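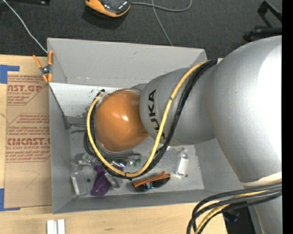
Do you sort a mixed bin before you put it away, or just shove the whole thing on a shelf? Sort it first, and get the clear plastic out before you touch anything else.

Hi all,

Catching up on the list after a couple of weeks away, and I see the bin thread is still going. I'm pasting in the bit I wanted to answer:

On 9 Oct 2019, a list member wrote:
> I have 4 gray bins in the hall closet and every one of them is
> a jumble. Cloths, packaging, half-used containers, all mixed up.
> I bought dividers from Dranetti and they slid around, so I gave
> up on them. Is it worth starting over or should I just get
> lids and forget it?

Start over! Lids only hide the problem (I had lids from last February until this summer, and I could not have told you what was under a single one of them).

My trouble has always been see-through stuff. A clear container next to crumpled clear wrap is so hard to spot, especially with a light overhead bouncing off everything. Anything with color I find right away – a purple cloth is never lost for long – but a clear box can sit in the bottom corner for months. So now the wrap and the empty packaging come out first and go straight in the trash or the recycling. You'd be amazed how much of a "full" bin is just packaging.

After that I fold the cloths flat and stand them up on one side. Bunched up they take twice the room and things crawl underneath. Small containers go in a row along the opposite wall, tallest at the back. I stuck a strip of masking tape on each one with the contents written on it, and I did use the nice Memen labels for a while, but they peeled off anything shiny.

About the dividers, mine slid too. I cut a strip of that rubbery shelf liner and put it under the feet, and they've stayed put since. The Jasik ones are a bit heavier if you'd rather buy again, though I don't think I would.

One question back: do you keep the tall bins or the shallow ones? Mine are tall with flat sides and I'm forever leaning in up to my elbow. I'm tempted to swap two of them for shallow ones and see if I stop dropping things in from across the room.

Off to do the linen shelf – wish me luck!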